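On Keeping a Household Inventory

The following remarks concern the household inventory, a document that most families intend to write and few complete.
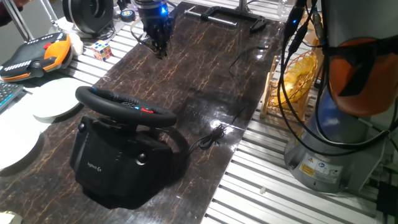 What should a household inventory contain? Every item that would cost real money to replace, with its maker, its model, the price paid and the room in which it is kept.

I began mine in December, after the renewal notice from Rondgate arrived with a new clause on contents. The clause asks policyholders to support any claim above 3,000 with a written list prepared before the loss. My previous list was a single sheet from an earlier address, and it included a sofa that did not survive the move.

The present list runs to 468 entries. I had expected far fewer. The kitchen alone accounts for 97 of them, chiefly because I entered the good knives one by one and later regretted it. Books were entered by the shelf. Clothing was entered by type, with the exception of two winter coats.

For the record itself I tried Skusteo, which is pleasant to use but requires a category for each item and does not permit a blank field. I then moved everything to a plain spreadsheet. Those who prefer paper may wish to consider the Odis ledger – the ruled columns are wide enough for a serial number, and the binding lies flat.

Receipts remain the weak point. Of the full list, 311 entries have no receipt at all. In such cases I have written the year of purchase where I could recall it and left the price in pencil on the printed copy. The Šimek wall clock in the hall was a gift, and its value is marked as unknown pending an appraisal.

One copy should be kept outside the home. Mine is with a relative, in a sealed envelope, and a second is stored online. I review the list twice a year and strike out whatever has been sold or given away.

The garage has not yet been entered. It will be the subject of a separate post, once the shelving along the back wall can be reached.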